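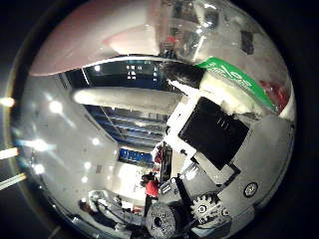 About Flellik

Hi, and welcome! I run Flellik, a small sewing school above the hardware store on Montoya Street, and if you've landed on this page you're probably wondering whether you need to know anything before you sign up. You don't. Plenty of people come up our stairs having never threaded a needle, and a fair few come up with a machine that's been in the closet since a wedding present got opened.

I started out doing alterations. Hems mostly, zippers, the odd prom dress that needed letting out the night before. I did that for 20 years and I still love a good hem (I know, I know), but customers kept hanging around at the counter asking how I'd done it, and I'd end up showing them, and the line would get longer and longer behind them. So one winter I pushed the pressing table against the wall, borrowed some chairs and put a sign in the window. Four people came. We made pillow covers, and one of them was even square!

We take up to eight in a class now. Beginners' evenings start at 6:30 and go till we're done, which is meant to be 8:30 but quilters can't tell time. You'll make a tote bag first, then pajama pants, then whatever you like. I don't teach from a book. Bring the thing you want to make and we'll work out how to get there, even if it's a costume for a dog.

There's also Ernell, our mending afternoon, named after the village where my grandmother taught me to darn. It's on the first weekend of the month, it's free, and you bring your ripped jeans and your moth-eaten sweaters and sit with us. Last year we fixed nearly 100 pieces of clothing, plus a tent. Please wash things first!

A few people ask about kids. Yes, from age nine, with a grown-up in the room for the first couple of sessions. My oldest student so far was 93 when she made her first shirt, and she picked the loudest fabric on the shelf and wore it home.

You can use our machines or carry in your own, and I'm happy to look at an old one if it's making a funny noise. Fabric for the first project is included. After that there's a remnant bin by the door where everything is priced by the handful.

We close for two weeks in December and I answer email in the mornings, before the iron goes on. Come up and say hello, the door sticks a little so give it a push.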